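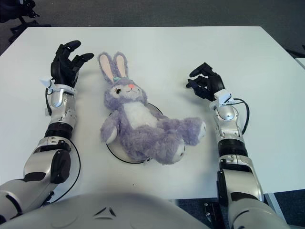
# Polling place walk-through, Wornel Township

Checked by Arsalan Siddiqui, with Ah-rin Bae reading out the form. Tuesday, doors opened for us at 7:15 a.m. This covers the Yoon Street hall only; Skullell Road gets its own sheet.

First off, what a difference from the last primary! Comments are longer than the boxes on the county form allow, so I've typed them up here.

## Outside and parking

- [x] **Accessible parking marked and level.** Two van spaces, fresh paint, signs at the right height. I love how easy these are to find now.
- [x] **Path from parking to door clear.** Gravel has been swept off the ramp. Handrail is solid on both sides.
- [ ] **Curb cut free of standing water.** Puddle at the low corner, deep enough to soak a shoe. Needs a mat or a squeegee on the morning. Ah-rin has asked public works to look at the drain.
- [x] **No-campaigning line measured.** We ran the tape twice and chalked it. The old marker was on the wrong side of the bike rack, so please go by the chalk.
- [ ] **Outdoor lighting.** Works by the door, out by the side path. Voters will be coming up that path after dark, so this one has to be fixed.

## Entrance and line

- [x] **Door opens with light effort.** Very smooth. The closer was adjusted in April and it shows.
- [x] **Entry and exit separate.** In by the front, out by the side, and the two lines never cross. This was my favorite change of the whole visit – last time people were squeezing past each other with ballots in hand.
- [x] **Room for a line indoors.** Fits about 40 people before it reaches the door.
- [ ] **Chairs along the line.** There are 3 and I'd like more. Plenty are stacked in the back room.

## Voting area

- [x] **Booths stand firm.** Leaned on every one. One leg was loose and Ah-rin tightened it on the spot.
- [x] **Seated booth has knee space and a clear turn.** Tried it with a wheelchair, both directions, no bumping.
- [ ] **Privacy from windows.** The booth nearest the street can be seen into from the sidewalk. Turn it a quarter turn or pull the blind. Turning is better, as the blind sticks.
- [x] **Ballot marking device starts up and prints.** The Bruvach unit came up on the first try, audio clear, headphones fine, test ballot read by the scanner. Really pleased with it.
- [x] **Cords taped or covered.** One cord crossed the aisle when we came in. Now run along the wall with a cover.
- [x] **Large-print instructions on hand.** Good stock, and the Korean and Urdu sheets are in the same rack.

## Supplies and security

- [x] **Ballot stock stored behind a lock.** 600 in sealed packs, seal numbers match the log.
- [x] **Two keyholders named.** Both names are on the inside of the cabinet door.
- [ ] **Spare seals.** Down to one strip. Reorder.
- [x] **Provisional envelopes and forms.** All there, current version. I pulled the old version out and recycled it.

## Fire and first aid

- [x] **Extinguishers in date.** Both tagged.
- [x] **Exit signs lit.** Yes, on battery too.
- [ ] **Side exit clear.** Folded tables leaning next to it. They don't block the door but they would if they slid. Move them before setup.
- [x] **First aid kit complete.** Cold packs added.

## Still open

1. Side path light – building manager
2. Puddle at curb cut – public works
3. Turn the street-side booth – setup crew
4. More chairs for the line – setup crew
5. Spare seals – Arsalan
6. Tables away from side exit – setup crew

Result: pass with corrections. Ah-rin and I will come back to check the light after sunset, and I'll initial each item on the paper copy as it's closed. Huge thanks to whoever labeled the storage shelves. We found the cord covers in two minutes!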